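Ticket 999 — Foltthorpe, first floor kitchen
Raised by: Angelica Magbanua
Passed to: Evdokia Sfakianakis (Curthorpe lettings)
Status: open, waiting on part

**Problem as reported**

Toaster oven trips the kitchen sockets. Not every time. Happened Wednesday teatime and again next morning, both times oven on and toaster on together. Kettle was off. Fridge is on its own circuit so nothing spoiled. Tenant resets the switch in the hall cupboard, comes back fine, goes again next time.

Also says the frying pan is sticking in the middle and wants to know if we replace pans. Separate thing really but putting it here so it dosen't get lost.

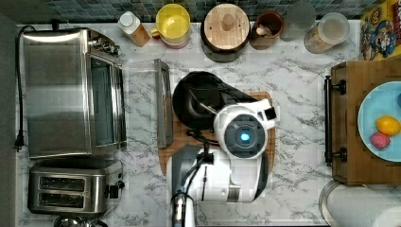

### Worktop layout

Toaster oven on the left with the toaster right below it. Far too close for my liking — the oven top and sides get hot, and anything plastic nearby wants shifting. Clear tray next to the oven, please put that in a cupboard when the oven is in use. Jars along the tiles at the back can stay.

Power lead goes down the left edge of the worktop. Asked Angelica to keep it well clear of the oven body and have a look along it for soft or shiny patches. Reply: no marks, bit of crumb stuck to it, wiped off.

**Tried so far**

1. Oven on its own, toaster unplugged, 20 mins on medium. No trip.
2. Toaster on its own, 2 rounds. No trip.
3. Both together. Tripped inside a minute or so.
4. Both together, toaster moved to the socket by the window. Tripped again, same switch.

So looks like load and not a fault in either one, but I'm not signing off on that without a proper test. Angelica says the oven label reads 3000 watts?? Seems high for that size. Have asked her to read it again, underneath, torch needed.

**Update, 4.40pm**

Label re-read. Smudged, can't be sure of the first number. Not going to guess. Rang Subramaniam Electrical, they can do an appliance test and look at the socket circuit same visit. Quote to follow.

Until then:

- oven OR toaster, never both
- unplug whichever isn't being used, at the wall
- pull the oven forward a bit from the tiles so air gets round
- crumb trays out and emptied, both of them
- if it trips with only one thing on, stop using it and ring, don't keep resetting

**Frying pan**

Went back through the inventory. Black non-stick pan and the wooden board came with the flat, so yes it's ours. Board is fine as a stand for the pan, better than putting it hot on the worktop. Asked about the sticking — eggs mostly, middle only, edges ok. Any wobble in the handle? She says no.

Suggested hot water and a spoon of bicarb, leave it an hour, soft sponge, then a wipe of oil. No scourers pls.

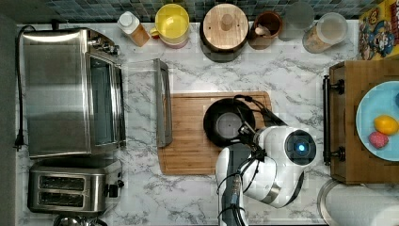

*Pan on the board, oven and toaster to the left, lead down the side.*

Middle of the pan looks lighter than the rest. Could be wear, could be grease, can't tell from a photo. If the bicarb does nothing I'll put it down for replacement with the next Clillden order, same size so the lid still fits.

**Still to do**

- Subramaniam to confirm a time (chased once)
- Angelica to try bicarb and report back
- me: find the oven manual, shoud be in the Foltthorpe folder
- check whether the flat below has the same sockets set up, same age kitchen

Leaving open. E.S.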